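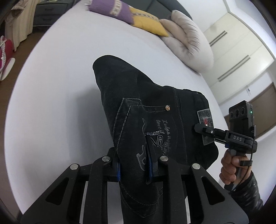 4. Folding the awkward garment

4.1 Why jeans get a section to themselves

The household manuals reviewed in Section 2 treat trousers as a solved problem. One leg goes over the other, the seat is tucked in, the whole is folded in half and in half again, and the author moves on to fitted sheets with visible relish. Our diary material suggests that this confidence is misplaced. Of the 1,302 folding episodes recorded by households in Urnbridge and Sturnance, those involving denim drew the longest written comments and by some distance the rudest.

Denim is stiff where a shirt is limp. It has seams thick enough to be felt through three layers, and it remembers the last shape it was put into, often with resentment. A pair of jeans set down on a bed seldom lies flat. It settles into a hump at the knee or the thigh, and the person doing the folding must decide whether to flatten the hump or build the rest of the fold round it. Most of our diarists claimed to do the first. Their own sketches show a good deal of the second.

4.2 The trouble with ornament

Plain jeans were the minority in our sample, a fact we had not planned for. Figure 1 (top of page) shows a decorated black pair bunched on a white sheet, with pale stitching round the pockets, a row of rhinestones, curling grey embroidery and some sideways lettering of which "love it" can be made out. We call garments of this type "busy", a term borrowed from one diarist's much longer description.

Busy jeans raise a question that the manuals do not consider, namely which side is to be seen. For a plain pair the answer hardly matters. For a busy pair, diarists divided into two camps. The first folded with the ornament outward, so that the pair could be told from its neighbours in a drawer of dark denim. The second folded with the ornament inward, on the grounds that stones and raised thread catch on jumpers. Both camps regarded their practice as common sense, and several members of each expressed surprise that it needed writing down.

We had expected the choice to follow from the type of storage. Aaltonen's shelf-and-drawer account predicts that open shelves encourage display and closed drawers encourage protection. Our diaries offer this little comfort. People with open shelves hid their rhinestones, people with deep drawers showed theirs to the dark, and one household did both within a single pile. We return to Aaltonen in Section 6, in a more forgiving mood.

4.3 The bed as a work surface

The manuals also assume a table. Our diarists used the bed. It is large, it is at a tolerable height for anyone prepared to stoop, and it is already in the room where the clothes are going. It is also soft, and softness is a poor quality in a surface on which one hopes to make a crease. Pressing down on the fold pushes the fold into the mattress, which returns it slightly altered.

A smooth, pale sheet helps more than one might think. Dark denim stands out against it, so that the line of the waistband and the ends of the legs are easily found. The price is lint, which passes freely in both directions. Diarists with dark bedding reported losing black socks on it for whole evenings, and in October, when the light goes early, this was a recurring theme.

4.4 Where the fold begins

We coded the first move of each denim episode as "waist first" or "leg first". In the waist-first method the band is squared up and the legs are brought to it. In the leg-first method a leg is taken hold of and the rest is expected to follow. The published advice favours the waist, for sound reasons – it is the only part of a pair of jeans with a reliably straight edge. The diaries show that the leg is nevertheless popular, chiefly among people folding in a hurry, and that it leads to a bundle rather more often than to a fold.

Pockets deserve a short note. A back pocket with a pointed lower edge makes a handy landmark, and heavy contrast stitching makes it a better one. Several diarists steered by theirs without having noticed that they did so until the form asked them. Front pockets were mentioned only when they contained something.

4.5 Reliability and a small disagreement

The 2 coders worked separately on the denim episodes and agreed on most of them. The exceptions were 15 episodes in which the written account stopped at some version of "put on chair". One coder held that this was a failed fold. The other held that the chair was the intended destination and that the episode should be scored as complete. The matter was settled by consulting the Illum scheme, which has no category for chairs, and then by leaving the episodes out.

The analysis that follows therefore concerns jeans that reached a drawer or a shelf. Section 5 takes up what became of them there, beginning with the question of stacking height and the slow sideways drift of anything placed on top of a rivet.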